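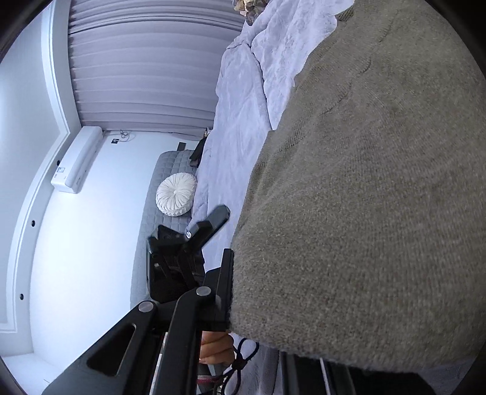
A fluffy comforter and something knitted, with curtains drawn down to the bed.

The Case Against the Sleep Score

My sister-in-law woke up on a Tuesday in April feeling fine. She made coffee, checked her phone, and learned that she had slept badly. Her score was 29. By lunch she was tired, and by dinner she had canceled her plans.

I don't blame her. She paid good money for the Zonell band on her wrist, and it would be strange to pay for advice and then ignore it. But I would like to know what the number means, and I have had a hard time finding anyone who can tell me.

The company's help page says the score reflects "sleep quality, balance and recovery." Balance of what? Recovery from what? There is a chart with four colors and a note that results vary from person to person. I wrote to ask how much each part counts toward the total. The reply thanked me for my interest and offered me two free months of the paid plan.

So I borrowed a Briltau ring from a friend and wore it alongside a Zonell band for a week. On the third night, the ring gave me an 89 and the band told me to take it easy. I had been up at 4 a.m. reading a mystery novel in the kitchen. One of them thought I was asleep for that. I suspect both of them did, and simply disagreed about how well I was doing it.

Defenders of these things say the single number doesn't matter and that you should watch the trend. Fine, but a trend made out of shaky numbers is still shaky, and the app doesn't send you a trend at 6:30 in the morning. It sends you a grade.

Mafalda Correia, who taught high school biology for years and now writes a newsletter I read more faithfully than I should, put it to me this way: "If a student handed me a result and couldn't say how she got it, I'd hand it back." I have yet to hear a good answer to that from the people selling wristbands.

There are people with real sleep trouble, and they deserve real help. A doctor can ask questions, order a test and explain what came back. What bothers me is the rest of us, the ordinary bad sleepers, being sold a worry we didn't have - and then a monthly plan to manage it. Clorby, the mattress company, now wants your score before it will recommend a bed.

My sister-in-law still wears hers. We had breakfast last weekend and I asked how she'd slept. She reached for her phone to find out.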